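4.2 Overstay classification and the treatment of unmatched exits 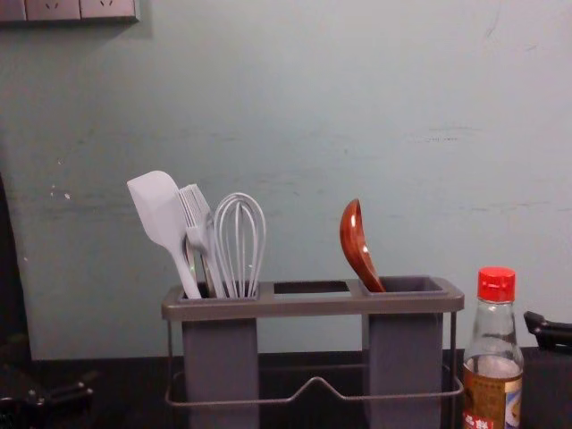

Figure 3. Gray utensil holder on a dark countertop; middle opening empty.

Estimates of visa overstay depend on how entry and exit records are joined. In the Donemdale district file, an entry is matched to an exit when the document number and date of birth agree, and it is otherwise passed to a second stage that compares names. Records leave this procedure in one of three classes: matched, unmatched, or indeterminate. The classes can be laid out like the holder in Figure 3, with a packed compartment on the left, a single spoon on the right, and a middle opening that holds nothing. Most published tables have the same shape. Matched records fill one class, confirmed overstays form a much smaller one, and the indeterminate class is reported as empty after its members have been assigned elsewhere. We keep the indeterminate class open and report its size.

The working sample contains 522 entries on temporary work and visitor visas. Of these, 341 were matched to an exit at the first stage. A further 40 were matched at the second stage, in most cases after a transposed digit in the document number was corrected. Another 120 had no exit record and no later change of status, and they are treated as probable overstays. The remainder are indeterminate. They consist largely of land departures through the Ditton crossing, where exit records were not collected on outbound bus lanes before January.

The assignment rule for this last group matters for policy. Under the Shetty rule, an entry without an exit is counted as an overstay on the day after the authorized period ends. Under the Clorkano rule, the same entry is held open until a status check has been completed. The first rule gives an upper bound and the second a lower one. Legislative debate in the district has tended to cite the upper bound alone, often in support of added enforcement at the crossing itself. Neither bound bears directly on that question – a person who overstays was admitted lawfully, and more staff on the inbound lanes would not change the count.

Two limits apply. The file does not record pending extension requests, so some probable overstays may have been lawfully present on the extraction date, 2023-06-28. It also treats each entry as a separate event. A traveler who entered twice and left once appears as one matched record and one unmatched record, and the name comparison cannot always tell which entry the exit belongs to. Section 4.3 repeats the estimates with linked entries combined by traveler.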